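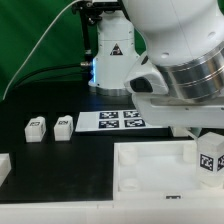
About Bromilwood Robotics Club

We're the after-school robotics club at Bromilwood, and we've been taking things apart (and mostly putting them back together) since the spring when a handful of Year 9s asked if they could stay behind and use the design and technology room. There are 26 of us now, from Year 8 right up to the sixth form, and we meet twice a week from half past three until the late bus goes.

You don't need to know anything about robots to join. Plenty of our members had never written a line of code when they first came along, and a couple of our best builders still say they can't stand coding and would much prefer a screwdriver, thank you very much. We always need people who like drawing, measuring, arguing about measurements, keeping notes and making posters.

What we work on

Our big project this year is called Ullero. It's a sorting and placing challenge, and the idea is easy to explain to your gran: the arm has to find a small block on the table, pick it up and put it down in the right spot in a tray. Doing it well is another matter! A millimetre or two out and the block lands on top of a post when it should be sitting next to it, and everybody groans.

The arm finds its way with markers, the little black-and-white square patterns you'll see all over our work table. They're on the blocks, on the tray and on a printed sheet in the middle. Each pattern stands for a number, so when the camera spots one, our program can work out which object it's looking at, how far away it is and which way it's turned. We started off with the markers printed much too small and spent most of a term wondering why the arm kept losing things after four o'clock. It was the sun coming round to the west windows. Bigger markers and a green curtain sorted most of that out.

The trays and blocks are our own designs, drawn on the computer by the members and made on our 3D printers. The tray with the four posts is version 3. Version 1 had no posts at all and version 2 had walls so tall that the gripper bumped into them, and both are on the shelf by the door if you'd like to see how far we've come.

How an afternoon goes

We start with toast (there's a toaster in the prep room and the rota is taken very seriously), then split into groups. The build group looks after the table, the trays and anything with bolts. The code group works on the marker reading and the arm's movements. The test group runs the same task again and again and writes down what happened, which sounds dull until you've been there for a run where it all goes right. Our record so far is 97 clean placements in one afternoon, and the whole room was counting out loud by the end.

New members spend their first few weeks moving between the groups, and then they choose. People swap about quite a lot and that's fine by us.

There are a few rules around the arm. Hair tied back, sleeves rolled up, one person on the stop button whenever it's moving, and no reaching across the table during a run, even if the block has fallen over and it's driving you mad.

The Drernness Challenge

Every April we take a team to the Drernness Challenge, a one-day meeting for school clubs in our part of the county. Each club brings a task it has been working on and then has a go at a surprise one set on the day. Last time we came fifth on the surprise task and won the prize for best logbook, and over 280 people came through the hall to watch. Our logbook lives in the glass cabinet outside reception and we're still very pleased with it.

Who runs it

Liv Rønning teaches physics and started the club with that first group of Year 9s. She looks after the timetable, the permission forms and the spare batteries, and she's a demon at finding loose connectors. Most of the day-to-day decisions are made by the members, though, with two sixth-form captains chosen each September.

We also get a lot of help from Seyoum, an engineering workshop down the road, whose staff come in once a month to look over our designs and ask awkward questions about them. They let us have their metal offcuts too, and half the brackets in our store cupboard began life there.

Coming along

Pop your head round the door of the design and technology room any club afternoon, or ask Ms Rønning for a form. There's no charge for members. Parents and carers are welcome at our open table at the end of each term, when you can have a go at teaching the arm a new position yourself. Bring a jumper in winter, as that room gets chilly by five!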